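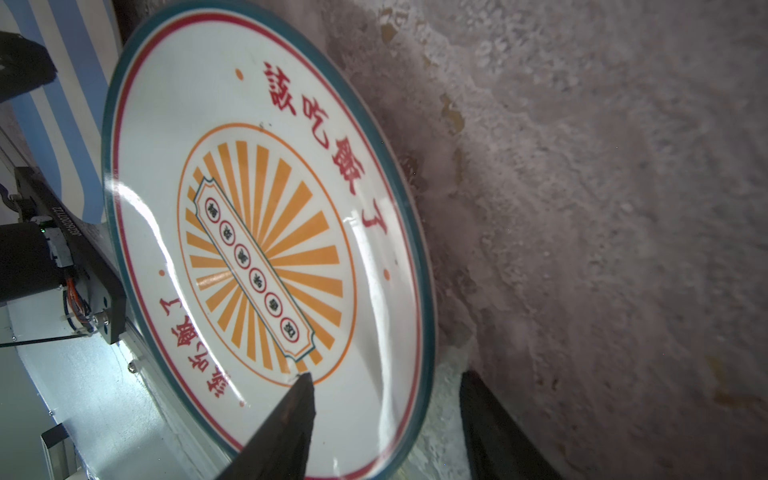

2 min read

Right, I've finished Garnmont, so here come my thoughts in a messy thread. Went in blind, came out with a sore thumb and a new favourite map screen. 1/8

It's a lighthouse-building game where you haul stone up a cliff with a winch, and the wind has a say in everything you do. Sounds sleepy. I shouted at it twice in the first hour! 2/8

The winch is on the right stick and you have to feel for the slack - too quick and the rope snaps, too slow and the tide takes your bottom row. Took me 200 tries to get past Tangen. Yes, the game keeps a tally and yes, it shows it to you. 3/8
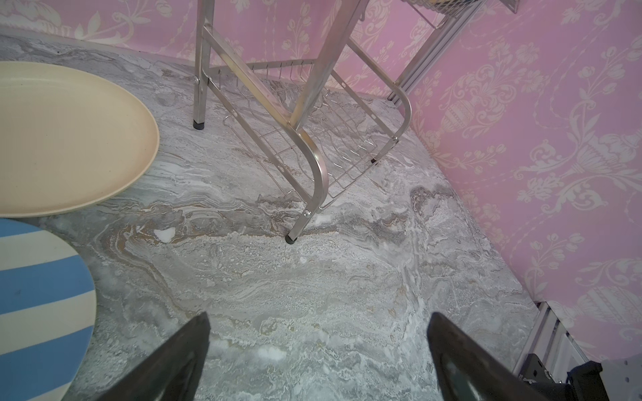
Plates and worktop

Music is lovely, all creaky accordion and rain. It drops out when a gale is coming, so play with headphones if you can. 4/8

Now the grumbles. Saving only happens at the harbour bell, and the third cliff has a long walk back to it (why?). The text is also tiny on a handheld. I was squinting at the rope stats all the way through

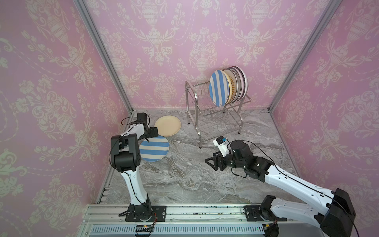
and I still managed to buy the wrong pulley before the big storm, so that was my evening gone. There's a text size option on PC. Please bring it over, Modach! 5/8

Co-op is where it really clicked for me. One of you winches, one of you lays stone, and you both blame the seagulls. We finished with 3026 points and I'm still cross about the last 495 we dropped at the bell. 6/8 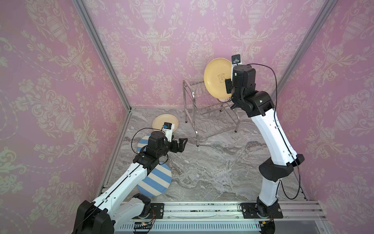
Samer Akl replied that co-op falls apart on the fourth cliff, as only the host can see the wind arrows, and he'd wait for a patch before buying it for two.

Fair point, we had that as well - I just yelled directions down the mic. Still had a great time, but maybe play it solo first. 7/8

Starting the night mode tomorrow, will post my score under this one. 8/8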